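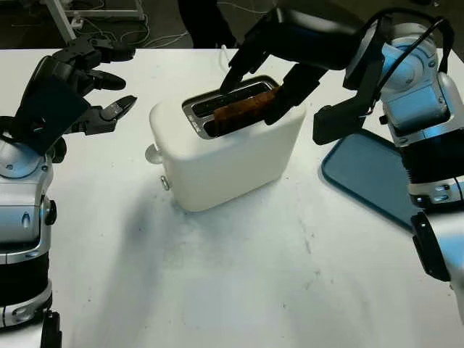

Clirnley Manipulation Group, hands and grippers list

Re: [hands] Nepia vs. Flustari on thin objects

On Sunday, Declan Mudgway wrote:
> Before we commit the right arm to the Nepia controller I'd like
> numbers on something thin, rigid and crumbly. Blocks and cups tell
> me nothing about fingertip force. Also, is the wrist cable going
> to limit us when the hand points straight down?

Declan,

Toast is the test object now. Slice upright in the far slot, fingers down over the slot plate, one finger on each side of the bread. With the toaster's long side turned slightly to the left, the right arm gets to the far slot from above without the wrist bracket touching the housing. The left hand stays open and out of the way.

On force: the Flustari controller closes on position and has no useful idea of contact. At the default setting it crushed the crust in 6 of 7 lifts. Nepia closes until the motor current crosses a threshold, then holds. With the threshold at 700 it broke one slice in 7 and dropped none. Below that the bread slides when the wrist rolls.

On the cable: the loop over the arm is long enough for a vertical approach. It gets tight past the second wrist joint's halfway point, so I put a soft limit there in the Ellden config (build 3237). Please pull that build before you run anything.

Handover is the weaker part. The person takes the top edge of the slice while the gripper still has it from the side, and the controller has to decide when to let go. Nepia reads the pull as slip and grips harder. I have release on a manual trigger for now.
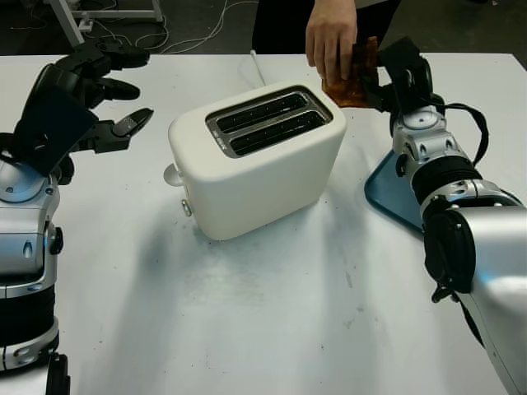 Open items

1. Release on upward pull, separate from slip detection.
2. Repeat the lifts from the near slot.
3. Placing on the blue tray. The right arm sits over most of it, so the tray may have to move.

Logs are in the August folder. Send me your threshold values if they differ.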